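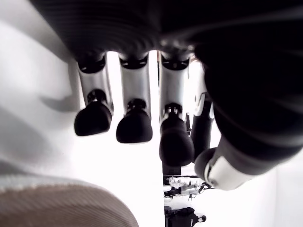
By the Brurkbridge newsletter desk

"Don't shake it yet," she says before I have my coat off. She runs the hand bench at Poltska, and the open day has 16 minutes left before the next group. So we talk fast.

First question, the obvious one. Why fingers at all? Two flat jaws would be cheaper.

"Much cheaper. But people bring us things made for people. Handles, lids, toys." She's been on hands since June, before that she did conveyor belts at Cedavent and does not miss them.

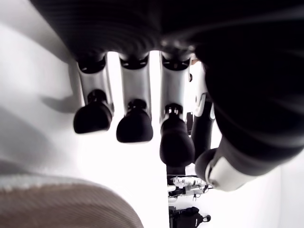

Under the palm: silver finger segments, rounded black tips.

The tips get the most questions, she says. Kids want to squeeze them. "They wear out. I keep a box of spares and I'm allways short." Boros, the control software, is made in-house – more than 100 settings, of which she admits to using maybe a handful. The rest "belong to whoever wrote them."
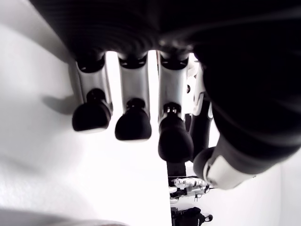 I wanted to know about grip, my own hobbyhorse, having dropped a lot of mugs. How does it know when to stop closing? She holds up her own hand, thumb bent toward her fingers, same as the robot's, with that small gap left between the thumb and the lowest fingertip. "That gap is my whole job. Too wide, you drop it. Too tight, you get a bill." Biggest bill so far? 2000 dollars, and she won't say for what.
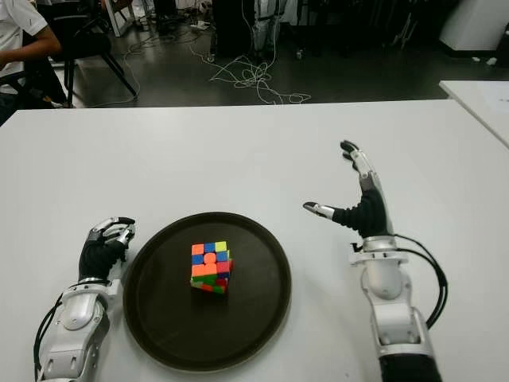
On the cube

Everybody asks if the arms will solve it. "No. Ask me about picking it up." She likes a cube with its layers knocked crooked, says a neat one teaches you less. The tray she is less fond of, would of liked one with a lower rim.

And visitors? 60 signed up, she'd hoped for fewer. "I like them. I just can't talk and tune at the same time." Next group at the door. Interview over.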